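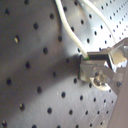
A perforated metal plate, with a white cable coming down over it.

The Winter Wreaths of Nitthorpe

In December the kitchen of Lenuța Crăciun smells of orange peel and hot glue. She makes wreaths there from old sweaters, and on the morning I visited, the table was already full at eight o'clock. She moved a pile of sleeves to give me a place for my cup.

Lenuța started with one green cardigan which the moths had eaten at the elbows. She did not want to throw it away, so she cut it in strips and tied them on a wire ring. Her neighbor asked for the same in red. Last winter she finished 432 wreaths, and she writes each one in a school notebook, with the color and the street where it went.

The method is simple, but it asks for patience. First she washes the wool very hot, two times, until it becomes thick and does not fray. Then she cuts strips as long as her hand. For a door wreath she needs 200 strips, and she ties every one with a single knot, pushing them close together so that the wire is hidden. A sweater with a pattern gives the best result – the small stars and reindeer break into spots of color that you could not plan.

Most of her sweaters come from Kollitska, the secondhand shop behind the bus station. Leif Eklund, the owner, keeps the damaged ones in a box under the counter and sells them to her by weight. He prefers the gray wreaths. Lenuța finds them sad, and she puts a few yellow knots in his anyway.

For hanging outside she has one strong opinion: no ribbon. It fades after the first rain and the bow falls down like a wet ear. She uses a loop of the same wool, or a leather belt cut short. Inside the house, a ribbon is fine.

She sells at the Prestum market, at table 13, next to the man with the honey. If you want to try it yourself, begin with a small ring for a candle and choose only two colors. It takes one evening, and the scissors must be sharp.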